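[udgate-build] Re: Two-arm laundry cell, cable routing and the rack
From: Noman Bukhari
To: udgate-build list

Wiesława Śliwiński wrote:

> Hi all,
>
> I missed the April meeting and only have Daniyal's notes to go on. We're
> thinking of putting up a similar pair of arms in the back half of our
> garage, so I have some questions for whoever is doing the clothes rack
> build.
>
> First, how are the arms fixed down? We bolted ours to a plywood bench
> and the whole bench walks when both shoulders move together.
>
> Second, where do the cables go? Ours have snagged on the elbow and pulled
> a connector off the board. Parveen said you had settled on running them
> on the outside of the arm.
>
> Third, why a wooden rack? I would have expected something metal from the
> hardware store.
>
> Fourth, does the wrist camera see anything useful once there is cloth in
> the fingers? This is the part I'm least sure about. My husband thinks
> we should skip it and put the money into a better overhead camera.
>
> Last, can you share the gripper finger files?
>
> Wiesława

Hi Wiesława,

Arsalan and I are doing most of this one, with Daniyal on software when he has an evening. I'll go through your questions in order and put some pictures with the camera question.

1. Fixing the arms down

Both arms are on one length of aluminum extrusion that runs along the front of the cell. Each base sits on its own black bracket and the bracket bolts into the rail. The rail is tied to the same frame that holds the walls, so when something shakes, everything shakes together and the cameras stay lined up with the arms. We had trouble with a bench early on too. Ours was a door on trestles, which I don't recommend.

Use T-nuts that you can get in from the front of the slot. We used the slide-in kind the first time and had to take the end of the frame apart to add one. Mark the bracket positions on the rail with a scribe before you take anything off. Arsalan moved the right base to get at a screw, put it back 2 mm over, and we spent an evening looking for a software bug.

The controller boards are under the brackets, one per arm. That keeps the first wire run short. It also puts them low down where you can't see the lights very well unless you crouch. Parveen Hashmi wants them moved up. I'd leave them, but she may be right.

2. Cables

Yes, outside of the arm, held with small clips. The purple cable is just what Gautier had on the shelf in the length we needed. Leave a big loop before the wrist. It looks untidy and it will get into your overhead view now and then, but a tight cable pulls on the wrist as it rolls and you will see that in the motor current before you see it anywhere else.

We went through 7 clips that cracked before Daniyal Chaudhry reprinted them with the layers running the other way. None have cracked since. I can send you that file too, it's tiny.

For strain relief at the board, put a zip tie through the bracket and leave some slack on the board side. That alone would probably have saved your connector.

3. The rack

It's wood because I had wood. The rod is a plain round dowel between two uprights, and there is a shallow tray as the base. We left it unfinished. I thought the hangers would be hard to slide along bare wood and they are, a little — but that has been useful, as they stay where you put them. On the metal rod we tried first they all slid to one end as soon as an arm touched the upright.

The rod is 298 mm above the mat. There's nothing special about that number, it's what was left after I squared the ends. Check your reach before you cut. Our first uprights were too tall and the arms had to go nearly straight to get a hook over the rod, with no room left to turn the wrist.

Mix up your hangers. We have thin pink wire ones and the thicker plastic ones in green, yellow and teal, and they behave very differently. The wire ones are hard for the camera when they are in front of anything busy. The plastic ones are easy to see and then they lock together at the shoulders when they're bunched up.

4. Cameras

Keep the wrist camera. We argued about this as well. You do lose a lot of the view when the fingers close on a thick piece of cloth. What you keep is the edge of the cloth nearest the fingers and whatever is behind it, and the fixed camera often can't give you the first of those with an arm in the way.

Have a look at these three, all with the orange cloth in the grippers.

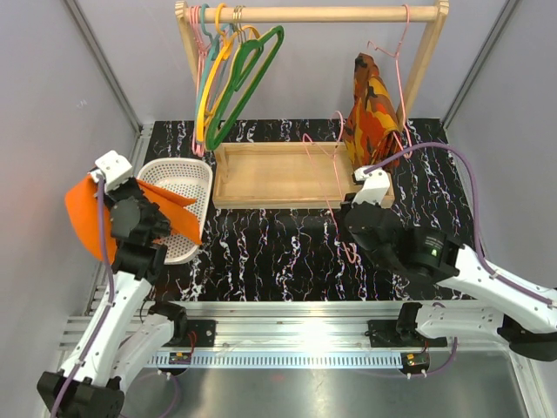
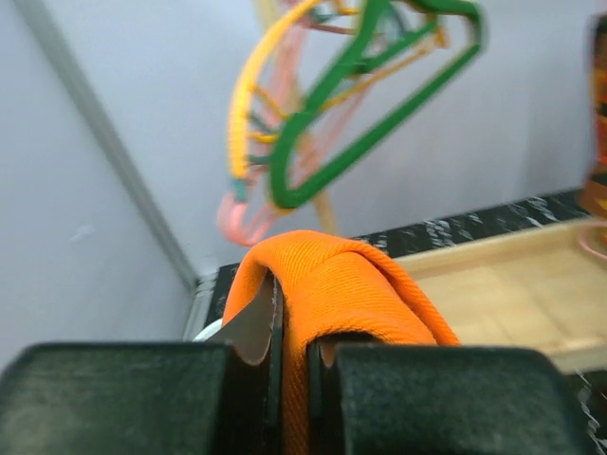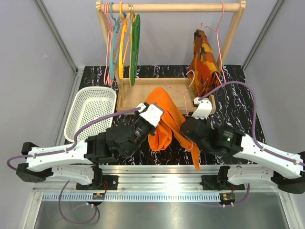 5. Finger files

They're in the Zultunora folder under grippers. Take the newer set. The older ones have a shorter pad and the cloth works its way out of them on a long move. Print them solid or close to it. If you print the pads in something soft, go easy on the closing force, as ours took a set after a week of being left clamped overnight. We now open both grippers as part of the shutdown script.

Some of our smaller parts came out of the Brullasura batch order. If you want in on the next one, tell Parveen, she has the spreadsheet.

6. Things still open

You didn't ask, but they may save you some time.

— Getting a folded garment to stay on a wire hanger. If it's folded lengthwise over the bar it stays put as long as the hanger isn't bumped from the side. We haven't got the arms doing this on their own in a way I'd show anyone.

— Picking a single hanger off the tray. The wire is thin and lies close to the wood, so the fingers tend to come down on top of it. Arsalan wants to add a chamfer to the fingertips. I think we should slow down the last part of the approach first and see.

— Glare off the metal floor below the rail. It bothers the exposure on the fixed camera at certain times of day. A strip of black felt would fix it and I keep forgetting to buy one.

— The basket slides when a gripper brushes it. I may put rubber feet on it.

If you want to see it running, come by after 7 in the evening when the laser cutter is off. The extraction fan is on the same circuit and we trip the breaker if both arms and the cutter start together. Bring one of your clips if you have a printed one, I'd like to compare.

Noman

--
udgate-build mailing list
To change your settings or leave the list, use the member page.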